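Subject: Re: [wulwood-users] Field separator in nightly export

On the Trodimar side the export still writes a semicolon between fields, whatever the locale setting says. I checked the May build and the one before it. Both ignore the setting if the job is started from the scheduler.

> We get 288 files a day from Jirik and 21 of them fail on import.
> All of the failures are in the 11 pm batch. Is this the
> separator again, or the line endings?

It is the separator. The line endings are normalized on read. The failing files have a comma inside the notes column, and the importer splits on it before it looks at the quotes. Set the separator by hand in the job file and restart the scheduler. A reload is not enough.

Bottle first, then the round teal container:
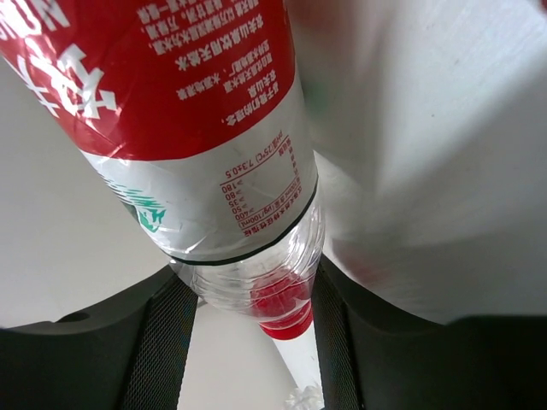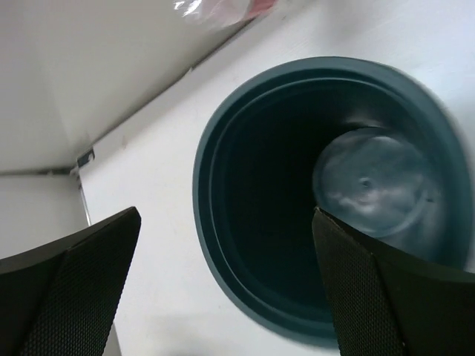 Achari wrote back that the manual setting works for them on new jobs, but that old jobs keep the cached value until the job is deleted and created again. They also see the import slow down past 50 columns, with or without quotes.

I can confirm the cached value. The slowdown I have not seen, as our widest table is much smaller. If you have a log with timings, please send it to the list as plain text.

The patch for the quote handling is in the queue for the next build.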